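Bench book, Skakbridge workshop
Corum trial, December, second sitting
Present: me (Poppy F.), Baoshan, Hayley until lunch. Thibault on the phone, intermittently, from what sounded like a ferry.

Carrying on from Baoshan's notes. For anyone joining at this page: Romix have lent us the Corum package on a trial so we can decide whether to buy one for the refurb line at Blackburn. Package means arm, gripper, wrist camera, the teaching software and a support contract, the last of which is priced as though Thibault came with it and did the washing up. The job we care about is memory in and memory out on office desktops. Everything else in the brochure is for other people.

09.20. Powered up. The software wanted an update before it would talk to us. Let it. Made tea. It wanted another update to finish the first one. Made more tea.

09.55. Homed without complaint. Hayley reset the working height because the last person to use it (me) had left it set for the small cases. Noted, apologised, moved on.

10.15. First approaches into the tower, at the slow speed, gripper open, no touching. Baoshan wanted to see how much room there is between the linkages and the tall bits of the board before we trusted it with anything. The brochure calls the gripper "slim". I have met slimmer. Still, the fingers are narrow where it matters, and the teaching screen lets you nudge in small steps with the wrist view alongside, which is the first feature I'd pay for. 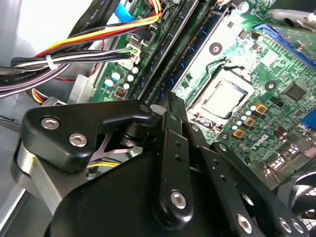
Wrist view on approach. Dell board, processor bare in its socket, memory slots beyond the finger.

Two grumbles from this stage, both for the report.

First, the gripper takes up a good half of its own camera's view. You get a lovely look at the hex screws. Thibault says the mount can be turned and that there is a page on it in the manual. There is. It is about the mount on the previous model.

Second, cables. The power loom and the SATA lead lie where the factory left them or where the last owner shoved them, and the software has no opinion on cables whatever. You can draw a keep-out box, but a box is a box and a loom is a plate of noodles. Hayley drew 4 of them and between them they ruled out the slots, so we took one away again. Asked Thibault whether customers usually dress the cables first. He said "many do", in the tone of a man writing it down.

11.10. Ran the taught pick on the practice module, the one with the chipped corner we don't mind losing. Stopped itself on the way down with fault 3829. The list of faults in the manual ends well short of that. Rang Thibault. He rang someone. The answer came back as "force limit, but politely". Raised the limit one notch, ran again, no fault.

11.40. Seating. The force trace is the best thing in the package by a distance. You can see the two steps as the ends go home, and if one end hangs up the curve goes flat and it backs off. A person at the bench does the same by feel and by swearing. I'd like the trace to be saved with the job by default; at the moment you have to remember to tick a box, and I remembered about 13 times and forgot the rest.

12.30. Hayley off to Blackburn with the van. Lunch. Baoshan ate his standing up, reading the licence terms, and came back to say that the teaching software is per seat and the viewer is free. So one of us can teach it and the rest can watch.

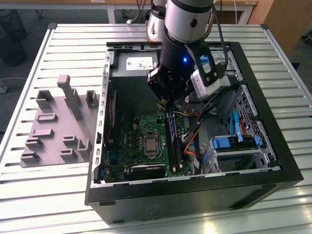
Fixturing is where I think Romix have undersold themselves, and also where the quote gets silly. The printed plate is a plain thing, but it gives every part a fixed address, so the taught positions don't wander off when somebody leans on the table. Ours stayed bare for the afternoon runs: the raised holders and slot blocks are there, with nothing in them, and I wanted the arm's moves over the memory slots settled before we complicated life with a second place to go. The case itself has no fixture in the package at all. Lying on its side on the slats it is heavy enough to behave, mostly, but "mostly" is a word I don't want in a purchase order. Romix will sell us a case clamp as an extra. Pauline, when told the price, asked if it was silver. We can make one from extrusion offcuts in an afternoon and I've sketched it on the back of the delivery note, which please don't file.

14.30. Speed. Put it up to 80 per cent in the software for the moves above the case and left it slow below the lip. Felt fine. Baoshan kept a hand near the stop anyway and so would I. Above that setting the arm looks keener than I'd like next to a desk with people's coats on it, and for our volumes there's no point.

15.15. Tried teaching a new position from scratch with the manual shut, to see what it's like for someone starting cold. The guided mode is decent. It asks sensible questions in a sensible order, then asks you to name the position and rejects spaces, hyphens and anything it considers long. We now own a position called "memtwo". There was a "memone" and I couldn't say where it went.

15.50. Support. Thibault picked up every time, to be fair to him, and twice rang back with a proper answer. Whether that survives us being a paying customer is a question for Pauline to put in writing. I've asked for the response times to go in the contract as hours, with no "typically" in front of them.

Where I've got to: yes to the arm and gripper, yes to the wrist camera if they'll turn the mount for us, yes to one teaching seat. No to the clamp. Undecided on the extended support. Baoshan is a firmer yes than I am but he likes things with force traces.

To do
Hayley: find out which models Blackburn gets most of, and whether they'd tie the looms back before the cases reach us.
Baoshan: ask Romix for a fault list that includes 3829 and its friends.
Me: clamp from offcuts. Reset the working height before I leave.
Pauline: contract wording, and whether the trial can run on until the clamp is made.

16.40. Working height reset. Baoshan has initialled it as a witness.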